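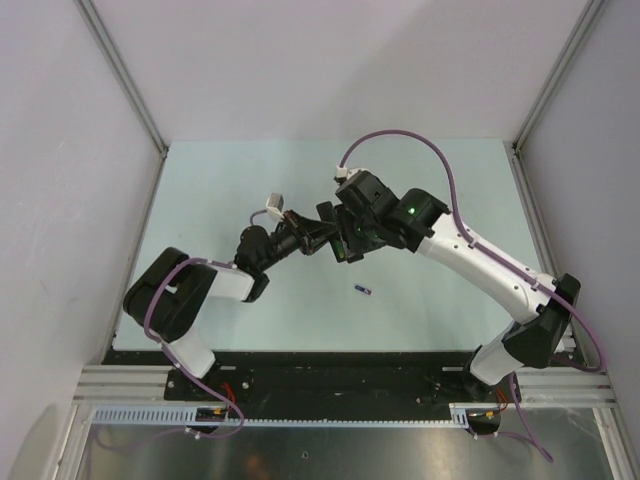
Figure 3. Small dark blue object with a white end, lying alone on the pale mint-blue work surface.

4.2 Does a pale surface help?

It is often said that a pale, bare worktop makes small things easier to find. We are not convinced that the evidence supports so broad a claim. Henriques and Yan, whose Bikevari study is the usual source, asked 54 people to pick out small items on white and on dark benches, and reported that 67 per cent were quicker on the white one. Most of their items were dark, however, and the paper does not say how many were pale. A dark thing on a light ground will stand out, and we doubt that anyone needed a trial to learn this.

The object in Figure 3 shows the difficulty. Its dark blue part contrasts strongly with the surface. Its white end is much closer to the surface in lightness, and a person glancing across the table could take the object to be shorter than it is. Whether that matters depends on the task. For clearing a table it probably does not – for laying things out in a set direction, it might.

A second problem is crowding. A single object on an open surface is the easiest case there is, and results from it have been carried over to kitchens and desks with very little caution. Duan's survey of more than 500 household worktops, made in June for the Dedis project, found few that were bare for any length of time. Hao and Cheng did vary the number of items, but they used one colour of bench throughout, so their results cannot separate the colour of the surface from the clutter on it.

We therefore treat surface colour as one condition among several and make no general recommendation. The wall behind the worktop should also be recorded. Earlier reports seldom mention it, and a light grey wall may well alter how a pale surface is judged.

Search this journal Go
Share 4 Comments 0
Contact the editors | © Jorkano Papers | Back to top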